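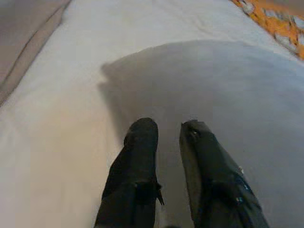
Gray pillow-like object, white fabric.

Home Notebook Dye Recipes Bench Log Contact
Search this notebook Go

26th December

Quiet in the workshop, so I finally got back to the walnut dye for the Bensaid quilt backing. Frøydis left me a jar of hull liquor from May and it smells like a pond (sorry, Frøydis, but it does!). Strained it twice through muslin and still got bits.

Ran 8 swatches of the Trinik cotton, all scoured the same way. Alum on half, nothing on the rest. The alum ones went a nice toasty brown and the plain ones are more of a weak tea – I sort of like the weak tea, but Samah wants it darker and it's her quilt. Kept the pot at 88 C for the first hour and then let it drift because I was on the phone with Florian.
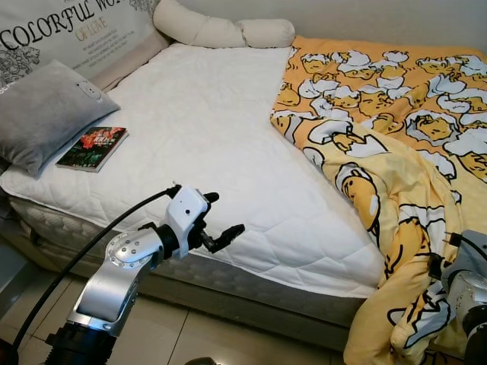
He thinks the blotches on swatch 3 are leftover sizing. I think I crowded the pot. Will redo that one alone in the small pan with twice the water and see who buys the coffee.

Weighed out the full length of backing while I was at it: 1,087 grams dry. That's more than the big kettle likes, so either two baths or I borrow the Nostham one again. Two baths never match, ugh. Asking Nostham. 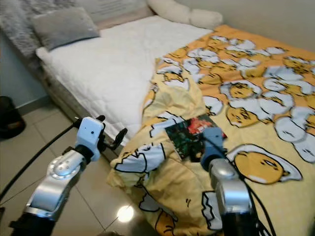
Posted by Adel Ait Brahim in Bench Log

Still to do: wash test on the alum swatches, and put a strip of each in the south window with half of it under foil. Cristóvão, if you're reading this, the iron jar is on the top shelf now and the lid is NOT tight – carry it level. Also we need more muslin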